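Kapitel 4
Wenn der Kollege greift: Automatisierung am Arbeitsplatz und was sie mit den Leuten macht

Bevor wir uns in diesem Kapitel an Taktzeiten, Stellenbeschreibungen und Mitbestimmung machen, möchte ich euch von der Spülküche der Firma Griklow erzählen. Ich habe dort während meines Studiums selbst gearbeitet, drei Sommer lang, und ich kann bis heute keinen Geschirrwagen rollen hören, ohne dass mir der Rücken wehtut! Griklow beliefert Kantinen und nimmt hinterher alles zurück: Teller, Schüsseln, Becher, Tabletts. Alles muss sortiert, gestapelt und in die richtigen Körbe gelegt werden. Klingt nach wenig, oder? Probiert es mal acht Stunden am Stück.

Als ich Jahre später wieder hinkam, diesmal mit Notizblock statt Schürze, stand am Rücklaufband eine Greifanlage von Hoto. Mein alter Schichtleiter Raed Fakhoury führte mich herum (er trug inzwischen ein Tablet unter dem Arm und schimpfte darüber wie früher über die Kaffeemaschine). Eine normale Schicht kam an diesem Band früher auf 1.089 Teile pro Person, erzählte er mir, und heute schafft die Anlage zusammen mit einem Menschen 1.348. Mein erster Gedanke war natürlich: Wo sind denn die anderen geblieben?

Merkt euch diese Frage, wir werden sie in diesem Kapitel noch oft stellen. Bei Griklow fiel die Antwort ziemlich gemischt aus. Zwei Kolleginnen waren in die Qualitätskontrolle gewechselt und wollten auf keinen Fall zurück ans Band. Einer hatte gekündigt, weil ihm die Gespräche beim Sortieren fehlten – am neuen Platz steht man allein. Und Raed selbst verbrachte einen guten Teil seines Tages damit, der Anlage hinterherzuräumen. Auf dem Papier hieß seine Stelle jetzt »Anlagenbetreuer«. Mehr Geld gab es dafür zunächst nicht, das kam erst nach langem Hin und Her mit der Geschäftsleitung.

Warum muss man einer Maschine hinterherräumen? Weil Greifen schwierig ist, viel schwieriger, als ich mir das als Student je vorgestellt hätte. Ihr nehmt einen Pappbecher in die Hand und denkt dabei an das Mittagessen. Eure Finger wissen, wie fest sie zudrücken dürfen, bevor die Wand einknickt. Liegt der Becher auf der Seite, dreht ihr das Handgelenk, ohne es zu merken. Liegt ein zweiter halb darüber, schiebt ihr ihn mit dem kleinen Finger weg. Eine Maschine muss jede dieser Kleinigkeiten beherrschen, und durchsichtiges Plastik ist für eine Kamera noch einmal ein Kapitel für sich, denn sie sieht davon oft bloß ein paar Lichtreflexe und den Untergrund, der hindurchscheint.

Deshalb ist rund um das Greifen eine ganz neue Art von Arbeit entstanden, und über die wird in Lehrbüchern erstaunlich selten gesprochen. Menschen nehmen einen Greifer in die Hand und machen die Bewegungen vor: anfahren, zufassen, anheben, ablegen, und dann wieder von vorn. Die Aufnahmen davon dienen später als Übungsmaterial. Ich habe einmal einen Nachmittag lang mitgemacht und war nach 102 Durchgängen fix und fertig. Ist das nun Handarbeit oder Computerarbeit? Ist es angelernte Tätigkeit oder Facharbeit? Wer so etwas einstufen soll, kommt mit den alten Tabellen nicht weit, und genau da wird es für uns spannend.

Haltet beim Weiterlesen also zwei Fragen nebeneinander. Welche Handgriffe gehen an die Maschine über? Und welche kommen neu dazu, oft an einem anderen Ort und bei anderen Leuten? In Abschnitt 4.1 zerlegen wir dafür zuerst eine einzige Tätigkeit, das Aufnehmen und Ineinanderstapeln von Bechern, in ihre Teilschritte. Nehmt euch ruhig ein paar Becher aus der Küche dazu und legt sie kreuz und quer auf den Tisch! 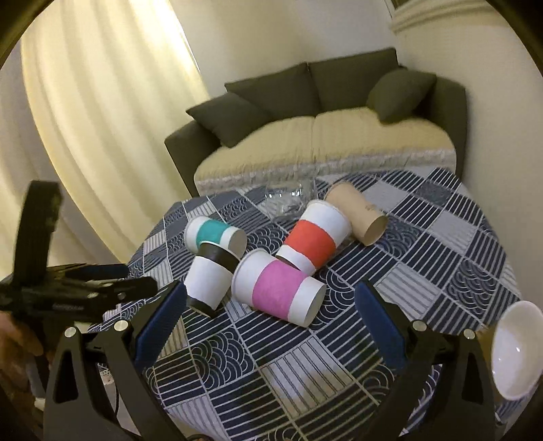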